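January 4, 2023

Back at the bench after the break and straight into the Clisberg material. For anyone picking up this notebook cold: Clisberg is our name for the pile of press clippings, playbills and credit lists we're turning into short actor biographies. Wesedside wants the first batch of stage people done before the screen people, which suits me fine, I like the stage people better.

Started the morning with Jarmo Saarinen's merge script. It takes every credit we have for a performer and tries to decide which ones belong to the same person. He rewrote the matching over the holidays (I did tell him to rest!) and it now uses the year and the company as well as the name. Ran it on the whole credit table, 1,412 rows. It finished before my coffee did and flagged 20 pairs for a human to look at. The old version used to flag so many that I'd stopped reading them, so I went through this lot one by one with the playbills open.

Sixteen of them were plain duplicates. Same show, same year, one row typed from the program and the other from a newspaper notice, usually with the character name spelled two ways. Merged and logged. Two more were a touring production listed once under the opening city and once under the producing company, and I merged those too but left a comment, because the dates don't line up as well as I'd like.

That leaves 2 that I'm not touching. Both are the Lahtinen problem again. We have an actress named Lahtinen in a run of comedies with a small repertory company, and we have a Lahtinen doing costume work for the same company a few seasons later. The script thinks they're the same woman. So did I, for most of an hour! But the costume credit has a first initial that doesn't match, and there's a wedding notice in the August folder that could mean a sister-in-law took the name. Lots of people in small companies did a bit of everything, so it could go either way. Parked, with both rows marked "unresolved" in the comments column.

Jarmo, if you're reading this, please don't let the script auto-merge anything where the job changes from performer to crew. Make it ask. I know it'll add to the flag list and I don't mind.
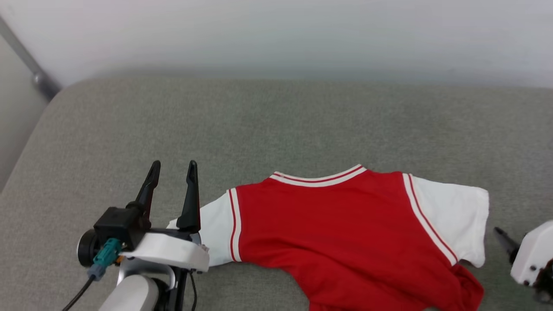 After lunch I moved on to the spouse field, which is where most of our letters of complaint come from. The trouble is that the old template opens half the women's entries with who they were married to. You get the name, the husband's name, and then a whole paragraph on his career, and by the time you reach her own work the page is nearly over. Sunee Khunthong has been grumbling about this since she joined and she's right. We tried her new order today on a handful of entries: work first, training second, family last and only if we have a source for it. Reads so much better. One entry went from mostly husband to a really lovely account of a long regional career, all from clippings we already had sitting in the box.

Downside is that some entries come out very short once you take the husband away. Sunee's view is that a short true page beats a long padded one. I agree, though I can already hear Wesedside asking about word counts. We'll need to have that talk before the batch goes over.

Also had a go at the "known for" line. At the moment it gets filled from the three most recent credits, and for anyone who ever turned up at an awards broadcast this means they're "known for" sitting in the audience. Silly. I hacked together a rule that drops any credit where the role is listed as self, then falls back to whatever the clippings mention most. Works on the ones I tried by hand. It falls over when the clippings are all about one scandal or one illness, so it needs a person to look at it still.

Flultitz (the scanner software, in case the name means nothing to you) ate a folder again. It shows the pages as imported and then the folder's empty. Restarted, re-imported, fine the second time. I've stopped deleting the originals off the card until I've opened the files and seen them with my own eyes. Suggest everyone does the same.

Left to do:

Ask the library whether they hold the full season programs for the Lahtinen company, cast and crew pages both.

Write Sunee's field order up properly so it isn't just living on a sticky note on my monitor.

Jarmo to add the performer/crew check.

Find out who has the second playbill box. It was on the shelf by the door before the break and it isn't now.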